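Trillthorpe awaits its minister

Foreign minister Bermúdez lands in January for talks with Dornov, his opposite number, on the fishing treaty both sides have been about to sign for 17 years. The delegation runs to 107. The draft has 23 clauses, four of them agreed, and one of those is the title.

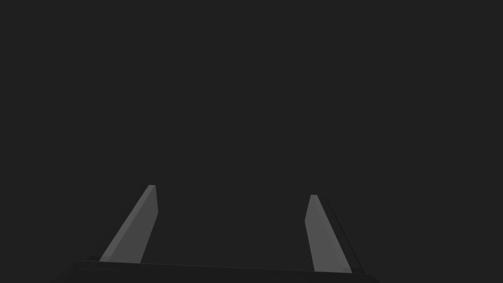
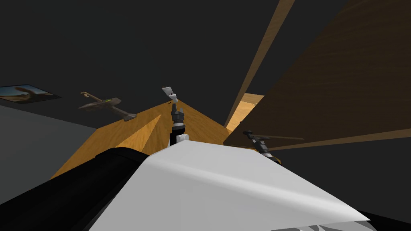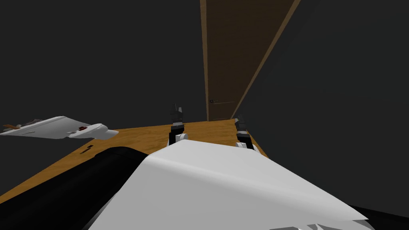 Dornov wants the Trekano strait settled first. Bermúdez would sooner talk about quotas. Expect a joint statement as smooth and pale as that big white panel, and about as easy to get a grip on. Almost 900 hotel rooms are booked.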